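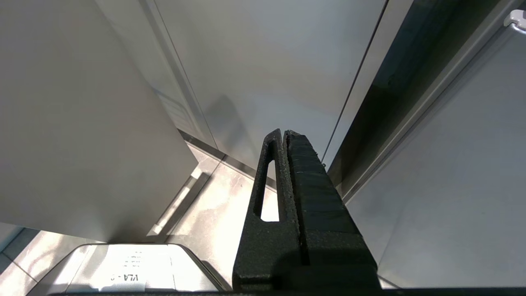
I've lived in Istside for most of my adult life, and every spring somebody on the town council rediscovers parking. This March it was the lot behind the old Fekmont mill, which sits right where the river trail comes out onto our main street. The plan is to charge visitors 4 dollars to park there on summer weekends. You would think they had proposed draining the river.

I'm for it! I'll say that up front so you can stop reading now if you want to be mad at me in the store later.

I love the trail. I walk it two or three mornings a week, and I remember when it was a muddy rail bed with shopping carts in it. The people who come here to ride it are mostly lovely, and they buy sandwiches and ask nice questions about the mill. But we have 235 households inside the town line, and on a warm weekend in summer we can get 1,000 people coming through before lunch. Those people need restrooms and trash cans and a road that hasn't crumbled into the ditch (have you driven Xia Road lately? bring a helmet). Right now the bill for all that lands on the folks who live here, and plenty of them are retired and haven't been on a bicycle since high school.

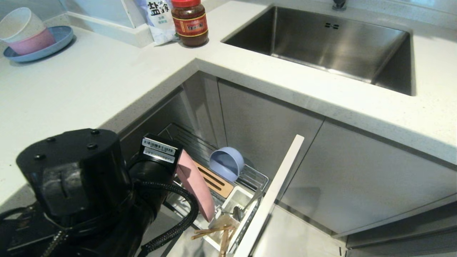 The argument I keep hearing is that a fee will scare people off. Maybe it'll scare off a few. My neighbor Yichen Shi thinks so, and we've gone back and forth about it over the fence more times than either of our families would like. Yichen says a town that lives off visitors shouldn't greet them with a pay box. Fair enough, and I don't love the look of a pay box either. But these same visitors just drove an hour and put bikes on the roof that cost more than my car. I can't believe the price of a coffee is what turns them around.

What does bother me is the other half of the proposal, the part hardly anyone has been yelling about. The council wants the money to go into the general fund. No, no, no. Put it in its own account, for the trail end of town and the roads that feed it, and print the balance in the newsletter. If I'm going to defend this thing to my friends I want to be able to point at a new restroom and say there, that's your parking money. 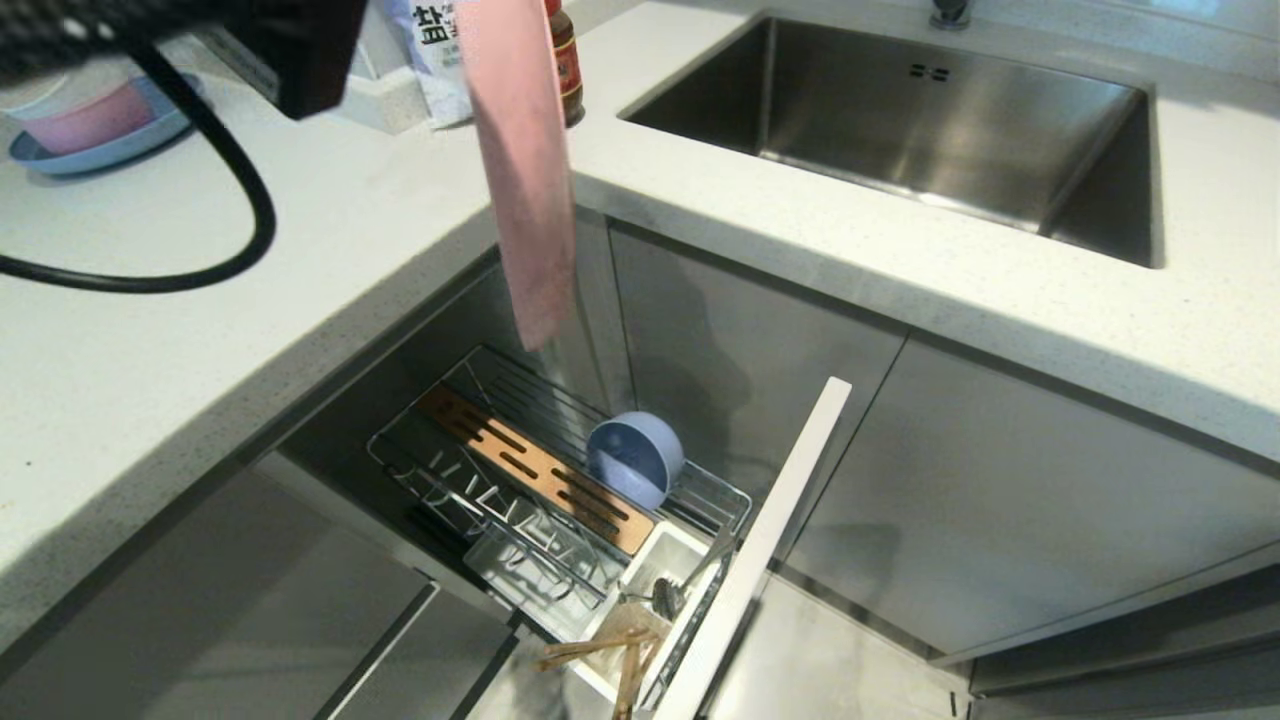
And residents should get a free sticker, 2 to a household, no forms longer than a page. Folks up on Skodent Hill already feel like they only hear from the village when it wants something, and I don't blame them.

Anyway, the council is taking written comments until the next meeting, and you can drop them in the slot at the village hall. Mine's already in there. It's longer than this one, sorry to whoever has to read it.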